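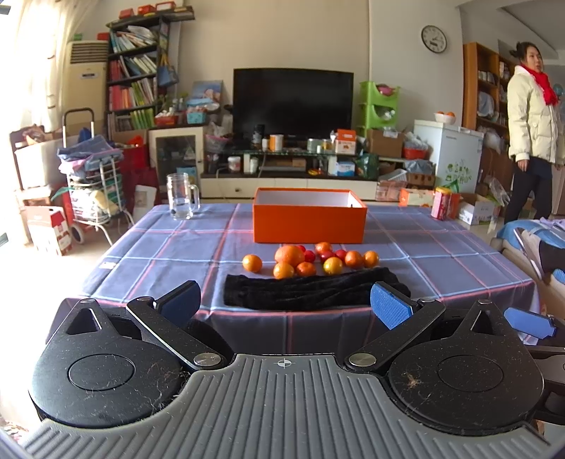

Fruit behind a black cloth.

Support > Kitchen Appliances > Juicers

Section 4: Preparing Fruit for the Ketero Juicer
Fornitz Product Documentation, June

4.1 Before first use
1. Wash the strainer, cone and jug in warm, soapy water. Rinse and dry.
2. Place the motor base on a level surface.
3. Seat the jug until it clicks, then fit the strainer and cone.

CAUTION: Do not immerse the motor base in water.

4.2 Selecting fruit
Use ripe citrus that feels heavy for its size. Fruit kept in the refrigerator should stand at room temperature before pressing. 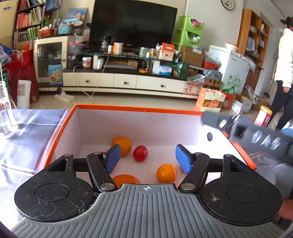 One owner wrote to ask whether the cone could be left in place between batches. It may – provided the next batch follows within the hour. Otherwise, remove and rinse it.

4.3 Pressing
1. Cut each fruit in half across the middle.
2. Press one half onto the cone with steady, light pressure. The motor starts by itself.
3. Release when the flow stops. 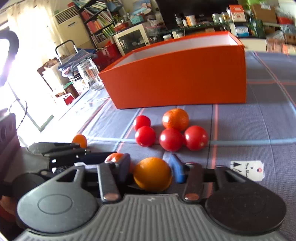
4. Empty the jug when juice reaches the 500 ml line. The jug holds 625 ml to the brim.

NOTE: Do not run the motor for more than 90 seconds at a time. Allow it to rest for 2 minutes before continuing.

© Fornitz. All rights reserved. | Contact Support | Back to top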